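Chopstick holder

A chopstick holder is an upright container in which chopsticks are kept between meals, either on the dining table or close to the place where dishes are washed. It is known in many households simply as the chopstick cup or chopstick tube. It should be distinguished from the chopstick rest, a small support on which the tips of one pair are laid during a meal.

Form and materials

Most holders are cylindrical or square in section and somewhat shorter than the chopsticks they contain, so that the upper ends stand clear of the rim and can be taken hold of easily. Ceramic, bamboo, stainless steel and plastic are all in common use. Purpose-made holders often have drainage holes in the base and a tray beneath. Some are divided into two compartments, the second being used for spoons. An ordinary drinking cup or small jar serves equally well where the chopsticks are dried beforehand – a tall, light cup may tip over if it is filled unevenly.

The household survey by Godfrey Bakilana recorded holders in 142 homes. Of these, 19 were divided and 13 were fixed to a wall or to the side of a cupboard. The remainder were single, free-standing containers.

Use at the table

In homes where the household eats together at a round table, the holder may be placed within reach of all the diners, who draw their own chopsticks from it. In others, one person lays the table and the holder is returned to the kitchen. Chopsticks of plain wood or bamboo are commonly kept as a single stock and paired as they are needed. They are laid on the cloth, matched for length and colour, and any odd sticks are put back.

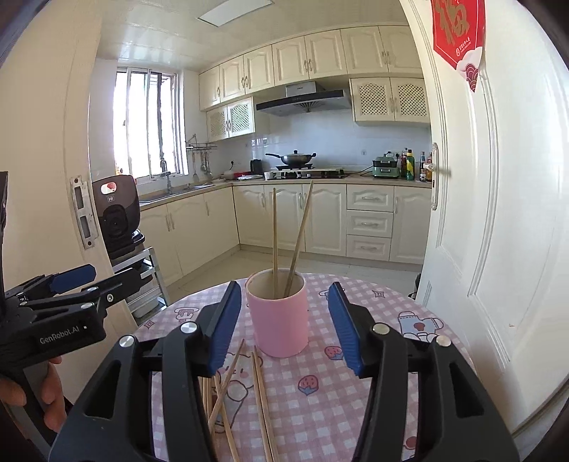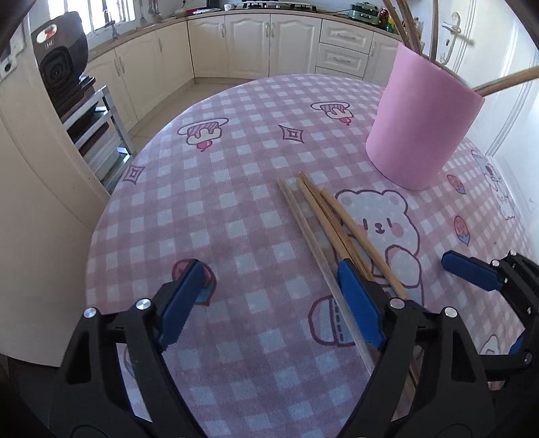 Chopsticks on a gingham tablecloth; in the first view, two stand in a pink cup.

Cleaning and storage

Chopsticks should be washed along their whole length, rinsed and dried before they are returned to the holder. Water collecting in a closed base encourages mould, particularly on untreated wood. The holder itself should be emptied and washed regularly, with a narrow brush for the inner corners. Sticks that are cracked, warped or darkened at the tip are normally discarded.

Practice differs as to which end should stand uppermost. Erasto Mwakalinga, in a short guide to kitchen storage, recommends placing the eating ends upwards so that they remain clear of the base. Other households prefer them downwards, so that only the handles are touched when a pair is taken.

See also

Chopstick rest
Cutlery tray
Tablecloth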